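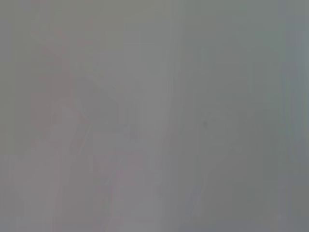 4. Preparar a câmara do punho e escolher as tarefas

Esta secção aplica-se ao braço Sokolance montado em bancada doméstica ou em posto de oficina. Parte do princípio de que a base já está aparafusada e de que o módulo de comando Bajwa arranca sem erros (ver secção 3).

4.1 Verificar a imagem antes de cada sessão

1. Ligue o módulo de comando e espere pela luz fixa.
2. Abra o painel e escolha Câmara > Punho.
3. Confirme que consegue distinguir o contorno dos dedos da pinça e a borda da superfície de trabalho. Uma imagem em que só se veem manchas claras e escuras de baixo contraste não serve para trabalhar, mesmo que o painel indique sinal normal.
4. Se a imagem não tiver contornos, pare o braço e retire a tampa de proteção, caso esteja colocada.
5. Limpe a lente com o pano fornecido, sem álcool.
6. Volte a Câmara > Punho e execute Focagem automática. Repita o passo 3.

Nota: o indicador de sinal mede apenas a ligação. Não avalia a nitidez.

CUIDADO: não inicie nenhuma tarefa com a imagem turva. O braço continua a calcular posições a partir do que recebe e pode fechar a pinça fora do sítio.

Se a imagem continuar sem contornos depois de duas tentativas, anote o código 856 no registo e contacte a assistência Brollau. A câmara do punho não pode ser aberta pelo utilizador.

4.2 O que o braço faz e o que ainda não faz

As tarefas estão divididas em dois grupos no painel.

Autónomas: passar peças rígidas de um tabuleiro para outro, arrumar copos de plástico numa prateleira, separar parafusos por comprimento. Carga máxima na pinça: 500 g.

Assistidas: dobrar toalhas, esvaziar a máquina da loiça, limpar uma bancada com pano. Nestas o operador tem de ficar ao alcance do botão de paragem do princípio ao fim.

Muitos clientes perguntam se podem deixar o braço a tratar da cozinha enquanto estão fora. A resposta é não. Tecido, vidro e superfícies com reflexo continuam a dar falhas, e uma tarefa que correu bem de manhã pode falhar à tarde com outra luz. Para trabalho repetido de oficina, com peças iguais e iluminação fixa, o resultado é bastante melhor - foi para isso que o equipamento foi desenhado.

4.3 Primeira tarefa

1. Escolha uma tarefa autónoma e deixe a velocidade no nível 4.
2. Coloque as peças no tabuleiro de entrada, sem sobreposição.
3. Prima Ensaio. O braço percorre o trajeto sem fechar a pinça.
4. Se o trajeto estiver correto, prima Iniciar.
5. Acompanhe os primeiros 20 ciclos. Em caso de falha, prima Parar e volte ao ponto 4.1.

Nota: mudar a altura da bancada obriga a repetir a calibração completa (secção 3.5).

CUIDADO: mantenha mãos, mangas e cabos fora da zona marcada enquanto a luz estiver intermitente.

4.4 Registo

Guarde o registo de cada sessão na pasta Wenunham, com a tarefa, o número de falhas e o tipo de iluminação. A assistência pede estes dados antes de qualquer intervenção.

Texto revisto por Nouhaila Bennani, 1 de fev. de 2019. Substitui a versão de dezembro.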